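28th December — print panels, Skuveo order, edge finish and storage

Carried on with the second batch for Skuveo. Bay was at normal winter temperature by nine, heaters off over the bench while cutting. Wilson Ñahui had already pulled the panels from the rack and left them standing on edge against the back stop, faces inward, which is how I want them left from now on. The first batch was stacked flat and we lost two faces to grit.

Cutting. Same blade as last time, 8 panels through before I checked the kerf. Slight burr on the exit side of the long edge, none on the short edges. Slowed the feed for the remainder and the burr went away. Note for next time: set the slower feed at the start and leave it. The gain from running faster is a couple of minutes over the batch and the burr costs more than that in sanding.

Edges. 400 grit on the block, two passes, held at a shallow angle away from the printed face. Do not go round the corner onto the print. On one of the Eltau seascapes I did, and the ink layer lifted in a thin white line that shows from across the room. That one is set aside for hanging tests only. Wiped down with a barely damp cloth, then dry cloth, then left standing.

Handling. Maj-Britt Strömberg asked for a written rule, so: grip at the edges wherever the size permits, one hold near the top edge and one low on the side. Panels stay upright in the hand. Carried flat they bow under their own weight in the larger sizes and the corners touch first when they are put down. Anything that bears on the printed face must be soft and clean. Finger marks come off the gloss if caught the same day; after a week they need solvent, and the solvent dulls the yellows.

Worst motif for glare is the autumn forest. The foliage is nearly all golden yellow and orange across the top and the trunks are dark and thin, so any reflection lands on the part people look at. Checked it upright under the overhead lights.
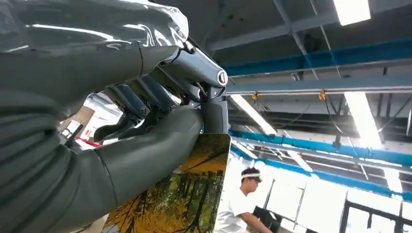 Autumn forest panel held upright, top right corner washed out by reflected light.

Tilting the top edge forward a few degrees moves the reflection off the print when standing in front of it. Cannot ask a customer to hang it like that, although a thicker spacer behind the top edge than the bottom would do the same thing. Cut two pairs of spacers from offcuts to try. The satin overlay from Pelkonen is the other route. I have one sheet left from June and do not want to open it until we know whether the spacers are enough.

Hanging test. Put the spoiled seascape up on adhesive strips, rated load well above the panel weight, on the painted test board. Added weight to the bottom edge in steps and left it overnight at the last step. Will read it tomorrow. The previous strips let go at the top corners first, with paint attached, so I have degreased the board this time and pressed each strip for a full 40 seconds with the timer running.

Color. Compared the forest print against the Cirno proof under the viewing lamp. Greens match. Oranges are a shade heavier on ours, more visible low down where the leaves are patchy. Within what Skuveo accepted on the first batch. No correction made.

Storage. Slotted the finished panels in the felt rack, one per slot, faces all the same way. Interleaving paper is short: more than 100 sheets on the shelf, but most are the narrow size and leave the bottom strip of the print uncovered. Ordered wide.

Open items
— read the hanging test, note which corner goes first if any
— spacers on the forest panel, check the glare from standing and from seated height
— Maj-Britt to confirm whether the customer wants corner protectors in the carton or taped on
— Wilson has the spare blade, get it back before the next cut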